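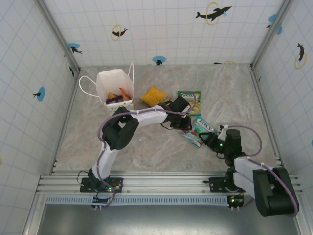
Snacks and a paper bag on the marble-patterned floor.

About us

Hello, and thanks for wandering over to this page! I'm the person who started Goltden, and since I also answer most of the emails, I thought I'd write this bit myself.

We're a language school. We teach Greek to grown-ups, mostly in the evenings, in two rooms above a shoe repair shop in Devbridge. Before that we were in one room, and before that we were in my kitchen, with six people round a table built for four and the dictionary propped against the bread bin. I'd been translating boring contracts for years and wanted somebody to talk to, so I put a card up in the library. Four people rang the same week (one of them wanted Spanish, but she stayed anyway and she's now better at the past tense than I am before coffee).

The kitchen lasted two winters. Then the neighbours downstairs had a baby, and reading dialogues aloud at nine at night stopped being fair on anyone. The upstairs rooms came with brown carpet and a piano that we still haven't managed to get down the stairs. If you play, please do, only not during the listening exercises. 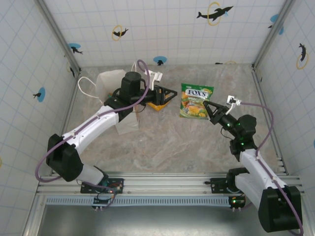
Two robot arms and a bag of Fox's candy

I run the beginners' side with three other teachers, and it's the part of the school I love most. People arrive having learned the alphabet off a tea towel, or because they married into a family called Triantafyllou and would like to be able to spell it, or because they went on holiday once and never quite came back in their heads. You don't need a reason, by the way. We stopped asking for one on the form.

A beginners' course is ten weeks, one evening a week, two hours with a break in the middle. We speak Greek from the first night. It's slow and a bit silly and there's a lot of pointing, but by week three most people can order a meal, complain about the bus and say what their sister does for a living. Grammar comes in when you start bumping into it. I did try doing it the other way round, all the tables of endings first, and half the class vanished by January - so that was that.

The course costs £165, and that includes the workbook, which we wrote ourselves and keep rewriting. The current one has a list of the 1,000 words we think you'll really use, and I still get letters arguing about which ones I left out. (Yes, I know "aubergine" should have gone in. It's in the next one.)

Once you've finished with us you can move up to the Vekadix group, our conversation evening for people who can already get by. The name started as a spelling mistake on a poster and stuck. They read short stories, cook now and then, and argue in Greek about football.

The next beginners' course starts on 8/19/26. Classes are 12 people at most, so if it says full, do ask to go on the waiting list, as somebody's shifts always change. The door is the green one to the left of the shop, and you'll need to push it quite hard.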